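Furkgate Home Sim, second look
Posted January 25, 2026

I help out with the robotics club at Hamel, and since the fall our kids have been doing all their practice in Furkgate, the home robot simulator. We bought the club license for $200, which covers 11 seats. Dindo Aquino, who runs the Tornham team, talked me into it, and I'm mostly glad he did!

Setup was easy. You pick a house, pick a chore, and the students write the code that gets it done. Our project this term is clearing a kitchen counter, and wow, it's harder than the kids expected (me too).
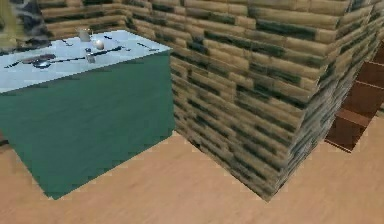
The best part is how fast you can fail. One of our eighth graders ran her pickup script 600 times over a weekend and came back with a notebook full of ideas. Try that with a real arm and a real egg. The log viewer is great as well – you click on a failed run and go straight to the line of code that was running.

Now the grumbles. The graphics are pretty rough. Edges are jagged, there are hardly any shadows, and the same brick pattern is all over the walls. On our older laptops it still stutters. Gaspard Pons, my co-coach, thinks the plain look keeps the kids focused on the code. I think it makes small stuff hard to pick out.

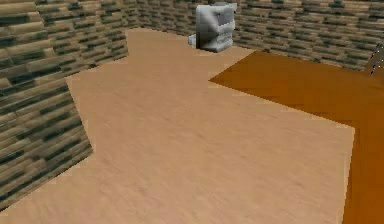
Driving between rooms is the weak spot. The path planner hugs corners way too closely, and we lost two whole meetings to it before somebody on the Detstead forum told us to raise the clearance setting. Why isn't that in the manual?

Four stars from me. We're renewing in March.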